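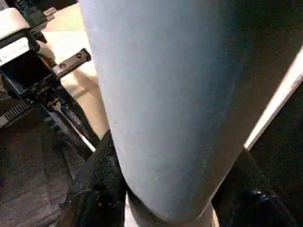 Wrist camera view during a grip check: both padded fingers closed on a pale blue-grey cylinder.

Progress report to the Wolis fund, 6th December
Project Revirano: shared working rules for small robot arms
Prepared by Asmaa Hamdy

In this period we finished the second draft of the handling rules and began to use it in the Heltimura workshop. The draft has 11 rules. The first one, about checking the gripper before each session, took the longest time to agree.

The operator must now look at the finger pads, the bracket screws and the cable at the wrist, and sign the sheet before the arm is switched on. We also ask that the wrist camera stays on during every grip, so that a doubtful case can be looked at again later. Until the summer this was left to each person, and the habits were very different.

We recorded 236 sessions. For 121 of them the check sheet is complete. This is less than we hoped. Most of the missing sheets are from the first weeks, when the form was still two pages long - it is now one page, and the return is better. Olteanu has asked us to keep the old sheets as well, and we do so.

Two points are still open. We have no agreed limit for how worn a pad may be before it is changed, and the operators judge it by eye. The rule on stopping the arm when a person reaches over the table is written, but the wording is not clear enough for new staff.

Spending is within the plan, except for spare pads, where we have used 2 sets more than foreseen. We ask to move the training day to March, so that the third draft can be used for it.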